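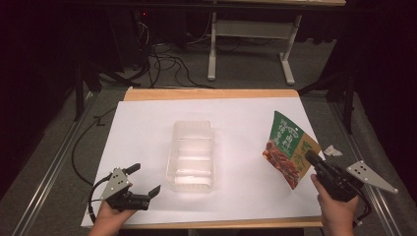

In Defense of the Snack Aisle You Can't Read

Jun 10, 2024

My neighborhood grocery store, the one on Prothero Street, has a shelf near the back that I have come to love more than any museum in town. It sits between the rice and the household cleaners, it is badly lit, and on any given afternoon it holds dozens of foods whose packages I can't read a word of. I have spent a good part of the last few years working my way along it, and I want to make a case for doing the same, wherever you happen to live and whatever your version of that shelf may be.

I should say that I came to this as a timid eater. I grew up in a house where pepper was for company. We had the same seven dinners in the same order, and if I'm being fair to my mother they were good dinners, and I still make four of them. But I went off to college thinking that mustard was an adventure, and I stayed that way a lot longer than a grown person should. I was the one at the table who asked what was in it. I was the one who ate before I came.

What changed me was a wrong turn, more or less. I needed rice one January, when the roads were bad and the big supermarket out by the highway might as well have been in another country, so I walked over to Prothero Street in my boots. I got my rice. And then, because my glasses had fogged over and I was waiting for them to clear, I stood in front of that shelf for a few minutes, and when they did clear I was looking at a little packet with a picture of something dark red and wrinkled on it. I couldn't have told you if it was fruit or meat or bean curd. I bought it. I think it was the first time in my adult life I had bought a food without knowing what it was.

It was plums. They were so salty and so sour that I had to sit down on the stairs in my building. I didn't like them at all, and I ate every one.

Now, I know the objection, because my own family has made it at great length over several holidays. Why would you spend money on something you might not like? And there are good answers to that for some people. If you have allergies, or you keep to certain rules about what you eat, then you need to know what's in the bag, and you should ask the person at the register or look for the import sticker and not take any lessons from me. (I read the stickers too. I just read them at home, after I've made my guess.) And if money is tight, then a packet you throw away is a real loss. I've had years like that and I bought oatmeal.

But for the rest of us, I think we've gotten very strange about being disappointed. I look up a restaurant before I go, and I look at pictures of the plates, and I know what I'm going to order before I've found a parking space. Last fall I caught myself reading reviews of a brand of paper towels. There were 348 of them, and I'd read a good number before it struck me that I had a spill on the floor. We have all these ways now of making sure that we never meet anything we haven't been introduced to, and I'm as bad as anyone. It does save some trouble. I also think it has made my weeks run together, so that I sometimes can't tell you what I ate on a given night or whether I enjoyed it.

I can tell you about every single thing I've had from the shelf on Prothero Street, though. I keep a list, in a notebook that used to be for gas mileage, and the list is up to 91. There's the seaweed that tasted like the inside of a boathouse, which I mean kindly. There's a hard candy that had a soft, peppery middle and made my eyes water in the dentist's waiting room, of all places. There were some chewy strips in chili oil, so hot I put the bag away in a drawer, and then I got up twice in one evening to go back to the drawer. I've bought those 11 times now. I couldn't have picked them out from a description, because if you'd described them to me I'd have said no thank you.

That's really the heart of it for me. I don't believe I know what I like. I know what I've liked so far, and those two things get mixed up very easily, more so as you get older and people start to give you the same kind of sweater every year. A label I can read tells me what something is before I've had a chance to wonder, and I match it up against my list of likes and dislikes, and the matter's settled right there in the aisle. When I can't read it, I have to go by the color of the bag and the weight of it and whatever I can make of the picture. I'm guessing like a child guesses, and I pay attention the way a child does too.

I'm aware that to a great many of my neighbors there's no mystery there whatsoever. What I can't read, they've read since they were five, and the thing that knocked me down on the stairs is what their aunt kept in her purse. I try to remember that. It would be a silly sort of person who thought the shelf had been stocked as an entertainment for him. One afternoon a woman behind me in line looked at what I was holding, and shook her head, and went and got me a different one. Hers was better. I've bought hers ever since, and I never did learn what made the first one so bad.

I've thought about that woman quite a lot. For most of my life I've been on the other side of it, the one who can read everything, and there's something good for a person in being the one who can't. You get a little humbler and you have to trust somebody. You find out, too, how patient people are with you if you're plainly trying.

So go and find your shelf. Mine is a 20-minute walk and I have made it in all weathers. Take something small, and leave your phone in your pocket until you've had at least one bite - after that you can look up anything you please. You may end up with salted plums. I had them again last month, as it happens, to see if I'd come around. I haven't yet, but I did buy the bigger bag.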